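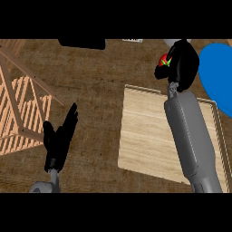
Tuesday, April 9, 2024

So I finally wrote down my rules for running the kitchen tasks in simulation, mostly so I stop breaking them. Tegwen Landeg asked me for a copy back when we were both fighting with the Barnik task set, and I kept saying "sure, soon" (sorry, Tegwen!). This is the long version, with grumbling.

Rule one is to write the pass condition before you run anything. Mine for picking up fruit used to be "it looks like it's holding it," and you can guess how that went. Now the fruit has to stay in the hand for 6 seconds with the arm still. If it slips at five and a half, that's a fail, even if I'm tired and want dinner.

Rule two, the idle hand counts. With two arms I get so wrapped up in the one doing the grabbing that I forget the other one is parked near something slatted and full of gaps for fingers to get caught in. The spare hand stays open and empty, and any contact it makes gets logged as a contact. I went back through my old Memetti runs with this in mind and it was not a fun evening.

Grip force! I set a cap per object and I don't touch it in the middle of a batch. A simulated tomato will let you squeeze it like a stress ball and never complain, so the cap is the only thing standing between you and habits that would make soup on real hardware. I keep the caps in a plain text file next to the task, with the date I last changed each one.

Then there's seeds. I do 600 runs per task, and the first 200 are for tuning only and never go in the score. I used to mix them together and my numbers were lovely and meaningless. Jenkins (the task suite, not the build server, whoever picked that name owes me an hour of searching) does this split for you if you turn it on in the settings. It's off by default and I have no idea why.

Smaller stuff. Rotate the trays and plates a little between runs, anywhere in the full 360 if the object is round. Save the failures as well as the wins. Put the version of the physics engine in the log, every time, even when you're sure it hasn't changed - mine had.

I still don't have a good rule for objects that overlap the edge of a tray. Comico counts them as on the tray and Barnik doesn't, and I go back and forth. I'm redoing the whole placing section in May, so if you have a rule you like, leave it in the comments.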